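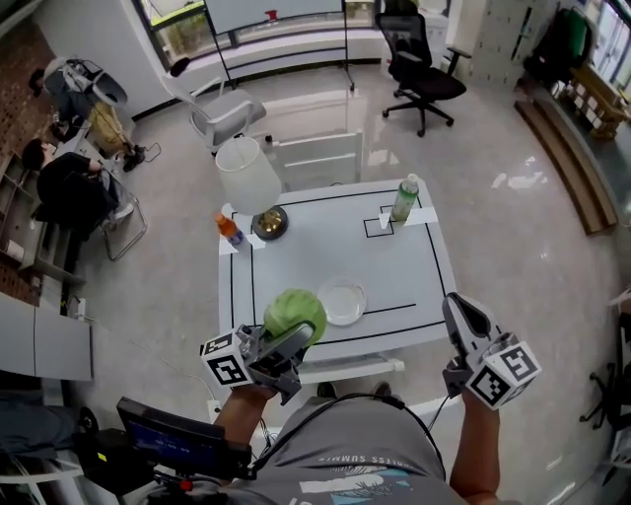
Slide 1. Title

Say the title once and move on. Skip the bio. Fourteen minutes, so no live demo, and say so early so the front row stops waiting for one.

Slide 2. What the Lasitz stack claims

The claim is that grippers held in the hand, with a marker cube on each, give you trajectories clean enough to train a policy for any arm. I believe half of it. Pose from the markers is fine while the camera can see them. Turn the wrist over and Kerkeck, our tracker, fills the gap with a guess and doesn't flag it. Pause here. Ask who logs tracker confidence per sample. Expect few hands.

Slide 3. The task

Lettuce and a clear glass bowl. Clear glass is where our depth goes bad, and the loader passes it through without a warning. The lamp and the bottles stay on the table as clutter. Mention that a planner tuned on a bare table learned very little from being tuned.
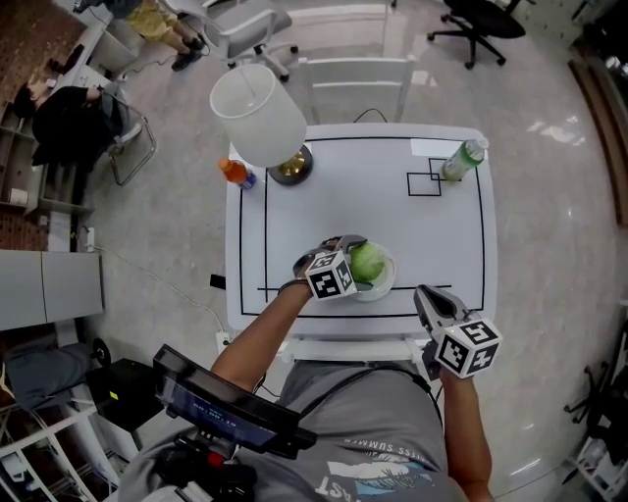 Slide 4. Numbers

2000 episodes recorded, 991 left after the Kerkeck filter. Read both out loud. The paper draft gives only the first. If someone asks whether the filter throws out the hard grasps, the answer is that we haven't checked, and I think it does.

Slide 5. Planning

Gashi replans every 45 milliseconds. Sounds good on a slide. It replans from the same bad pose, so a faster loop gets you to the wrong place sooner. Show the latency plot, don't defend it.

Slide 6. What I'd want before believing it

Held-out objects, a second room, raw logs released with the filtered ones. Patier can replay raw logs already, so the tooling is no excuse.

Questions. If they run short, go back to slide 4.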